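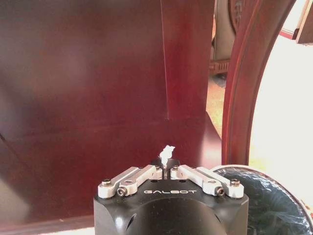

A participant from our November round told us afterward that the hardest part was slowing down, and that by the second afternoon the arms had started to feel like a pair of long salad tongs that happened to listen. We liked that so much that we're putting it at the top of our new call!

**Plerkia Home Tasks: people wanted to teach by remote control**
February 2022

We are Nivine, a small group working on household tidying, and we're looking for patient, curious people to come and show a robot how to clear up a living room. You would hold a controller in each hand, watch the view from the grippers and the head, and do the job the way you'd do it at home: pick the crumpled paper off the table, carry it to the wastebasket, let go, and go back for the next piece.

Every run you complete is saved as a demonstration, and the learning side of the project works from those. We have 174 good ones so far and would like to add 293 more, from as many different hands as we can manage (left-handed people, please do write to us, we've had far too few of you).
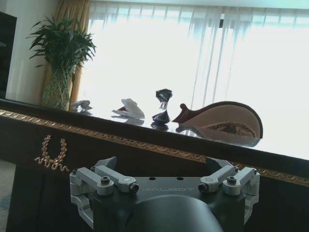
You don't need any technical background at all. If you've played video games, fine, and if you've never touched one, also fine, the first session is all practice and none of it gets saved. What helps is being the sort of person who doesn't mind doing a small thing over and over, with little changes: the paper a bit farther back, the approach from the other side, a decorative piece nearby that has to stay where it is.

**What we ask of you**

- Six sessions of two hours each, spread over 7 weeks
- A short chat with us after each session about what felt awkward
- You must be 18 or older and comfortable standing for part of the time

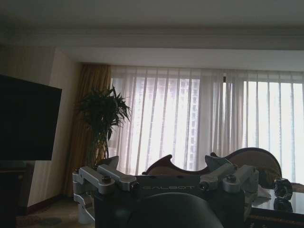
*Gripper view of the sitting room, armchair ahead and tabletop to the right.*

Sessions take place at our Chien Street rooms. We use the Gonumer control software, and one of us sits beside you the whole time. Please don't worry about fumbles. If you drop something, just say "again" and we'll reset it together, with no hurry and no mark against you.

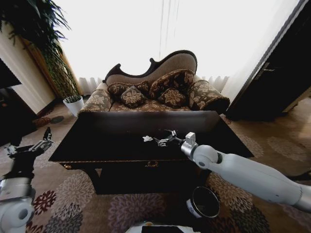 Sessions are paid, travel is covered, and there's always tea and usually something baked. If you wear glasses, bring them, and choose shoes you can stand in.

To apply, send the Plerkia team at Nivine a few lines about yourself, which hand you favor, and whether mornings or afternoons suit you better. A résumé isn't necessary. We read every note and will write back either way, though it may take us a little while if many of you answer at once.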